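Sourdough, month five: the rye chapter

15 July 2020

I have a new favorite loaf and I can't stop talking about it, so you get to hear about it too!

Back in February I started keeping a rye starter next to my regular wheat one. I'd bought a bag of dark rye from Schwaiger (the little mill shop, the one with the hand-lettered bins) and had no plan for it at all. I fed it, forgot it, fed it again, and for a while it just sat there smelling like wet cardboard. Then one morning it had climbed right up the jar and pushed the lid off, and it smelled like green apples. I was hooked.

If you've only baked with wheat, rye is a different animal. There's hardly any stretch to it. You don't knead it so much as stir it, and it feels like wet cement on the spoon. The first time I was sure I'd done the math wrong, so I kept adding flour and ended up with a brick. A really tasty brick, mind you — we ate it sliced thin with butter for days — but a brick.

What fixed it was trusting the water. My loaf now comes out at 902 grams of dough, which sounds fussy, but that's just what fills my tin to the spot I like. I use 300 grams of starter in that, so yes, a huge amount, almost a third of the whole thing. Rye likes it that way. The sourness keeps the crumb from going gummy, and the rise is quick. On a warm day mine is ready for the oven in 2 hours. On a cold one I've waited 5 and read most of a library book in the meantime. 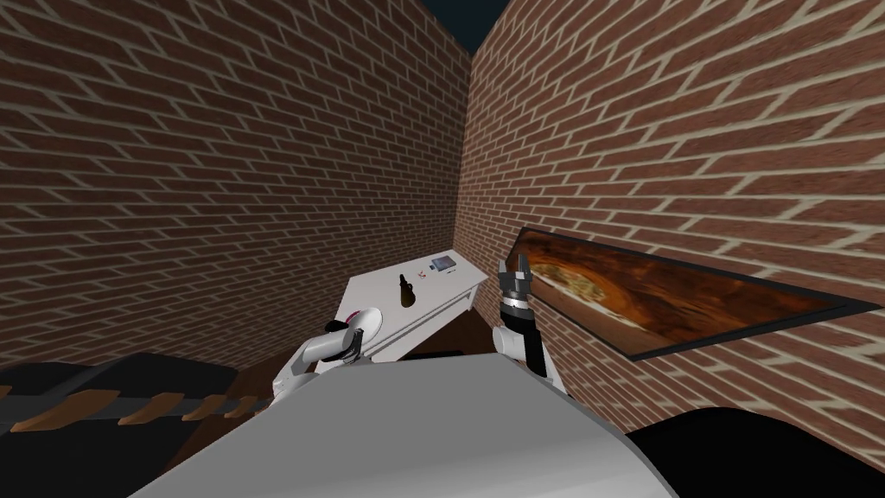

Leave it alone for a full day before you cut it, wrote Flernov under my last post, and then leave it one more if you can stand it, the middle is still setting long after the crust is cool. I couldn't stand it the first few times, but I finally managed with last week's loaf, and wow. The slices came off clean, the knife didn't drag, and the flavor had gone from plain sour to something almost like malt and raisins. So thank you, I'm a believer.

Now for the seeds, because I've been having way too much fun with those. Caraway is the classic and I do love it, but go easy or it takes over the whole house. Fennel is softer and sweeter. My current pick is coriander, lightly crushed, with a spoonful of dark molasses stirred into the water first. I had a bread like that years ago at Pusto, a tiny lunch place with terrible chairs and wonderful soup, and I've been chasing it ever since. Mine isn't there yet. Theirs had a shine on top that I can't figure out. I've tried brushing with water, with milk, and with a thin cooked paste of flour and water, and the paste comes closest, but it dulls as it cools. If you know the trick, please tell me!

A few bits and pieces from my notebook, in no order:

Wet your hands before you smooth the top. Dry hands will wear more dough than the tin does.

Line the tin. I own a Trendia one that swears it doesn't stick, and with wheat it doesn't, but rye got in there like glue and I lost the whole bottom of a loaf.

Watch for pinholes. When the surface is dotted with little holes, it's time, even if the clock says otherwise. I waited for it to double once and it fell flat in the oven.

Start hot and then turn it down. I give it the first fifteen minutes as high as my oven goes, then drop it and bake until the kitchen smells like toast.

And save the ends! Dry them, crush them, and soak them in the water for your next batch. It sounds odd to put old bread in new bread, but it makes the loaf darker and keeps it moist for longer. I've got a jar of crumbs going right now.

Next up is a pumpernickel, baked low all night long with whole cracked grains. The grains are already soaking in the big blue bowl, and I've cleared out tomorrow morning so I can hover by the oven.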